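Planning a manipulation bench on a fixed budget

The equipment plan for the Pisholm laboratory was approved in June, after two rounds of revision. Its author, Lụa Tăng, agreed to discuss how the figures were reached and what she would advise other departments preparing a similar request.

"The arm is the item everyone asks about," she said. "It is seldom the item that upsets the budget. We were caught out by mounting rails, spare fingers and cabling, which our first draft had put under a single heading."

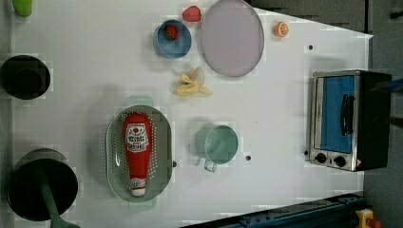 She added that kitchen items had been given a line of their own. The laboratory obtained quotations from two suppliers, Pindix and Stillia, and a full set of play food and kitchenware came to £193. "It is a small sum, but it must be there. If it is missing, people buy things one at a time and the sets no longer match between benches."

Consumables were treated in the same way. Tape, fasteners and replacement finger tips are now ordered quarterly, with up to 9 per cent of the running budget held back for repairs.

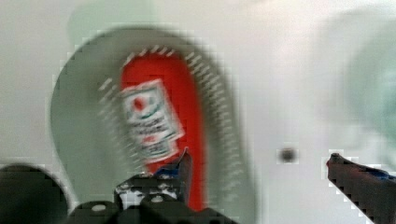

The gripper and its taped fingers
Wrist-camera view, Pisholm

Asked about the choice of gripper, Ms Tăng said that the purchase price had carried less weight than the terms of support. The annual service agreement was set at £2,686. "We asked each supplier how long we should wait for a part - and we asked for the answer in writing. One of them revised its offer as a result."
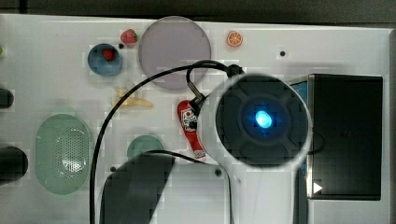
The gripper at work among toy foods and kitchenware.

A second bench, known internally as Mai, will be considered in the next planning round. Ms Tăng expects to request the same rails and the same kitchen set, but has not yet settled on a supplier for the cabling.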